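Wrist cam segmentation keeps merging objects

Funotier
8/24/20
So I finally got the planner talking to my perception node, and the wrist view is where it falls apart. A garden rake lying against a dustpan comes back as one blob — every time!

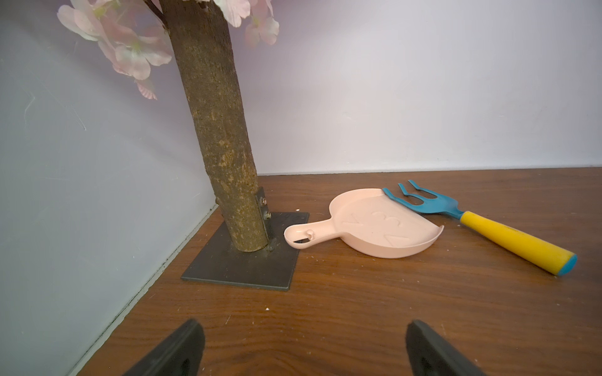 What's the depth cutoff set to? 60 mm, same as the default config.

Berchtold
I'd drop the default and train on your own clutter. The fixed view has both arms, the tray and the nuts, so label from there.

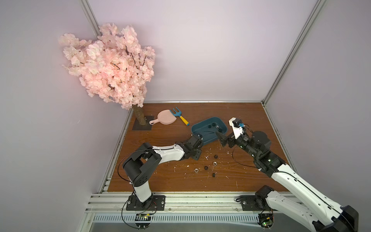 Pemurau
Disagree, more labels won't fix bad calibration. Check the hand-eye transform first.

Funotier
Ok, reran calibration and Pemurau may be right (sorry Berchtold). I also made the planner wait until a nut is centered between the fingers before it sends the close command.
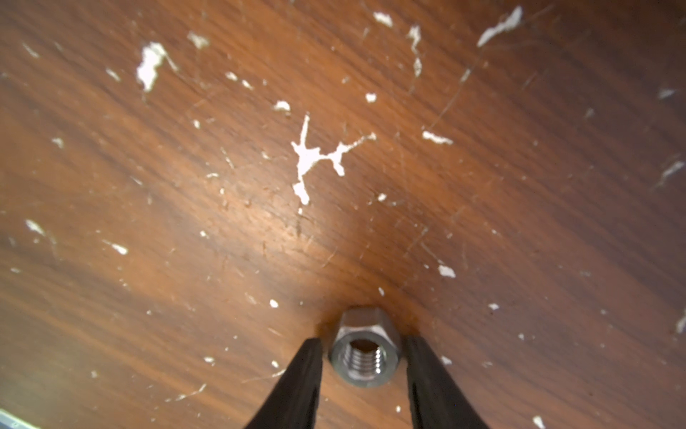 I'm still using 2 threads for the planner, and the log is 1167 lines of timeout warnings, so that's next.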